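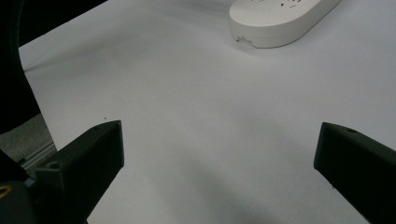

## Keeping a work table clean

A pale work surface shows every mark, and it also shows you where the small screw went. I've used a white one for most of my repair jobs since moving the bench indoors. These are the habits that stuck.

**Daily wiping.** Warm water with a drop of dish soap, then a second cloth with plain water. Soap left behind dries to a film that grabs dust. Skip the scouring powder. It dulls the finish and the dull patches pick up dirt faster than the rest.

**Pencil lines.** A white vinyl eraser takes off most of them. For older ones, use a damp melamine sponge with very little pressure.

**Ballpoint and marker.** Rubbing alcohol on a cotton ball, dabbed and lifted. Test a corner first. If the ink spreads, change the cotton after every dab. Madalena Godinho uses hand sanitizer and lets it sit for a minute, and it works about as well.

**White glue.** Let it dry all the way, then push it up with an old plastic card. Wiping it wet just moves it around.

**Super glue.** Acetone will lift it, but acetone also ruins some plastics and painted tops. On those I scrape what I can and live with the rest.

**Coffee and tea rings.** Baking soda and water mixed to a paste, left on for 15 minutes, rinsed off. Repeat once for old rings.

## Covering it

For messy work I tape down paper from a roll. Masking tape is fine for a day or two. Past that it bakes on, especially in August, and you'll be back to the alcohol. Painter's tape comes up cleaner.

Tape the long sides first and pull the paper snug toward the ends – wrinkles will tip over a small paint pot. Change the sheet when it's damp underneath, even if the top looks all right.

## Cords

Run cords off the back of the table, never across the front where a sleeve can catch them. Unplug before wiping near anything electrical, and wring the cloth out well.

Soldering irons and glue guns get their own ceramic tile. Mine is a leftover from the bathroom, with felt pads glued under the corners.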